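Pradska加盟教室の運営者変更手続きについて(加盟者向け手引き)

Pradska幼児教室の運営権を第三者または親族に譲渡する場合の手続きを、申請の順序に沿って説明します。対象は、現に教室を運営している加盟者(以下「現運営者」)と、教室を引き継ぐ予定の方(以下「承継予定者」)です。新規に教室を開設する場合および既存の加盟者が二つ目の教室を開設する場合は、それぞれ別の手引きをご参照ください。

適用範囲

本手引きは、次のいずれかに該当する変更に適用します。

・個人で加盟している現運営者が、教室の運営権を他の個人または法人に譲渡する場合
・法人で加盟している現運営者が、教室事業の全部を他の法人に譲渡する場合
・現運営者の死亡または長期の療養により、親族が運営を引き継ぐ場合
・個人加盟から法人加盟に切り替える場合(代表者が同一であっても申請が必要です)

法人の代表者のみが交代し、加盟契約の名義に変更がない場合は、代表者変更届の提出で足ります。教室の所在地を同時に変更する場合は、運営者変更の承認を受けた後に移転申請を行ってください。二つの申請を同時に受け付けることはできません。

申請前の確認事項

現運営者は、申請に先立ち、加盟契約の残存期間を確認してください。残存期間が短い教室については、更新の可否を先に審査します。契約期間はDitley(加盟者用管理画面)の「契約情報」から確認できます。

ロイヤルティ、教材費その他の未払金がある場合、申請は受理されません。分割納付の合意がある場合は、合意書の写しを添付したうえで、承継予定者が残額を引き受けるか、譲渡日までに現運営者が完納するかを申請書に明記してください。

教室の建物を賃借している場合は、貸主の承諾が必要です。賃貸借契約の名義変更に敷金の積み増しや保証人の変更が伴うことがありますので、貸主または管理会社への照会は早めに行ってください。口頭での承諾は承諾書に代えることができません。

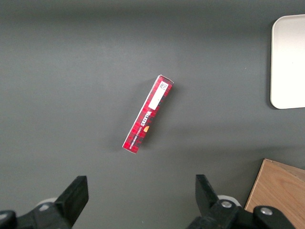

赤と黒の格子柄の細長い箱

手順1 事前相談の申込み

現運営者は、Ditleyの「各種申請」から「運営者変更(事前相談)」を選び、教室番号、変更の理由、希望する譲渡時期を入力して送信します。この段階で承継予定者が決まっていなくても差し支えありません。

受付後、加盟者支援課の担当者から面談の日程をご連絡します。運営者変更の担当はFemke WillemsおよびHenk Geertsです。面談はオンラインまたは本部で行い、現運営者の出席を必須とします。承継予定者が決まっている場合は同席をお願いします。

面談では主に次の事項を確認します。

・在籍園児数および直近の入退会の状況
・常勤および非常勤の職員の雇用継続の見込み
・自治体への届出または認可の有無
・譲渡対価の算定方法

譲渡対価は当事者間の協議により定めるものとし、本部は金額の決定に関与しません。第三者による評価を希望される場合は、公認会計士または税理士にご依頼ください。

手順2 承継予定者の審査

承継予定者は、審査申込書(様式629)に必要事項を記入し、以下の書類を添えて提出します。

個人の場合
・本人確認書類の写し
・履歴書および職務経歴書
・自己資金を証する書類
・直近の納税証明書

法人の場合
・登記事項証明書
・定款の写し
・直近の決算書
・教室運営の責任者となる方の履歴書

審査手数料は3,000円です。Ditleyから発行される番号を用いてお振り込みください。審査の結果にかかわらず返還いたしません。

書類審査を通過した方には、面接の案内をお送りします。面接では、幼児教育に関する考え方、地域の保護者との関係づくり、収支計画の妥当性についてお尋ねします。保育士または幼稚園教諭の資格は要件ではありませんが、資格を有しない場合は、有資格者を主任として配置する計画を示していただきます。

現運営者の親族であっても、審査を省略することはできません。ただし、当該教室で継続して勤務している親族については、職務経歴書に代えて現運営者の作成した勤務証明書を提出することができます。

手順3 譲渡契約の締結

審査を通過した後、現運営者と承継予定者との間で譲渡契約を締結します。契約書の書式は自由ですが、次の条項を必ず含めてください。

・譲渡の対象となる資産の範囲(備品、教材の在庫、敷金返還請求権など)
・譲渡日
・前受授業料の精算方法
・職員の雇用条件の取扱い
・本部の承認が得られなかった場合の契約の効力
・譲渡後に判明した債務の負担者

前受授業料については、特に注意が必要です。年払いまたは半期払いで受領している場合、譲渡日以後の期間に対応する額を承継予定者に引き渡すのが通例です。園児ごとに残額を算出した一覧を作成し、双方が署名した写しを契約書に添付してください。1月に次年度の教材費を徴収している教室では、教材費についても同様の一覧を作成します。

教材の在庫については、譲渡日の直前に双方立会いのもとで棚卸しを行います。Plaltness(木製教具の貸与品シリーズ)は本部の所有物であり、譲渡の対象に含めることができません。貸与品は、教室に備え置いたまま貸与先の名義を変更します。破損または紛失がある場合は、棚卸表の備考欄にその旨を記載してください。

締結した契約書は、写しをDitleyに登録します。登録できるファイルの形式はPDFのみです。

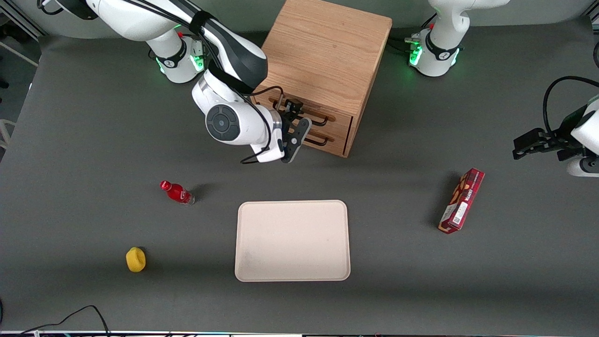 手順4 承継前研修の受講

承継予定者は、譲渡日までに承継前研修を修了しなければなりません。研修は5日間で、会場はCuypers研修センターです。内容は次のとおりです。

前半では、教育課程の構成、月間指導計画の立て方、観察記録の書き方を扱います。講師は教務課のAnouk Dijkstraが務めます。後半では、安全管理、保護者対応、会計および本部報告の実務を扱い、Katia Fabbriが担当します。

修了には全科目への出席と課題の提出が必要です。やむを得ず欠席した科目は、次回以降の開催時に補講を受けることができますが、補講が終わるまで最終承認は行われません。

研修とは別に、譲渡対象の教室において引継ぎ実習を行ってください。実習の期間は現運営者と承継予定者の合意により定めます。実習中の承継予定者は運営者としての権限を持たないため、保護者との契約、職員の採用、物品の発注を行うことはできません。

手順5 職員および保護者への説明

職員への説明は、保護者への説明より先に行います。雇用契約を承継する場合は、対象となる職員から個別に同意を得てください。給与の締日や社会保険の加入先が変わるときは、変更後の内容を書面で示します。

保護者に対しては、譲渡日の前月までに書面で通知し、説明の機会を設けます。通知文の文案は本部が用意していますので、教室名と日付を補ってご使用ください。通知文に記載する事項は以下のとおりです。

・新しい運営者の氏名または名称
・運営者が変更となる日
・授業料および開室時間の変更の有無
・在籍契約の取扱い
・個人情報の引継ぎに関する説明
・問合せ先

説明会を開催する場合は、午後5時以降など、就労している保護者が参加しやすい時間帯をご検討ください。欠席した保護者には、当日の配布資料と質疑の概要をお渡しします。

個人情報の引継ぎに同意しない保護者がいる場合は、該当する園児の記録を承継予定者に引き渡さず、加盟者支援課にご連絡ください。

手順6 最終承認および名義変更

必要な書類がすべて登録され、研修の修了が確認されると、本部が最終承認書を発行します。承認書の発行前に譲渡を実行した場合、加盟契約の解除事由となることがあります。

承認書を受け取った後、承継予定者は本部と新たに加盟契約を締結します。現運営者の加盟契約は、譲渡日の前日をもって終了します。あわせて、次の名義変更を各自の責任で行ってください。

・建物の賃貸借契約
・電気、水道、通信の各契約
・賠償責任保険および園児の傷害保険
・授業料の口座振替契約
・自治体への届出

保険については、補償の空白期間が生じないよう、新契約の開始日を譲渡日と一致させてください。口座振替の切替えには金融機関での処理期間を要するため、初回の授業料のみ別の方法で集金する教室もあります。その場合は、方法と期日を保護者宛ての通知文に追記してください。

Ditleyの利用者権限は、譲渡日の午前0時に切り替わります。現運営者は以後、教室の情報を閲覧できません。税務申告に必要な帳票は、前日までに出力しておいてください。

譲渡後の手続き

承継した運営者は、譲渡日の翌月末までに開始報告書を提出します。その後、本部の巡回担当者が教室を訪問し、運営状況を確認します。指摘事項がある場合は、改善の期限を付して書面で通知します。

現運営者には、加盟契約に定める競業避止義務が引き続き適用されます。また、教育課程に関する冊子および指導書は、複製を含めてすべて返却または承継者に引き渡してください。看板、封筒、名刺など商標を表示した物のうち、現運営者の氏名が記載されたものは廃棄をお願いします。

よくある不備

申請が差し戻される理由として多いのは、次のようなものです。

貸主の承諾書に押印または署名がない。承諾書の日付が譲渡契約の締結日より後になっている場合は、その旨の説明を添えれば受理します。

前受授業料の一覧と会計帳簿の残高が一致しない。兄弟割引を適用している園児について、割引前の金額で計算している例が見られます。

様式629の「主たる連絡先」に現運営者の連絡先が記入されている。この欄には承継予定者の連絡先をご記入ください。

夫婦または共同経営者で承継する場合に、一名分の書類しか提出されていない。共同で加盟契約の当事者となるときは、全員分の書類が必要です。

問合せ先

加盟者支援課 運営者変更担当
受付時間は午前11時から午後5時までです。Ditleyのメッセージ機能によるお問合せは随時受け付け、受付時間内に順次回答します。譲渡契約書の条項に関するご質問は、法務担当のIman Chraibiが承ります。個別の税務相談には応じかねますので、所轄の税務署または税理士にお尋ねください。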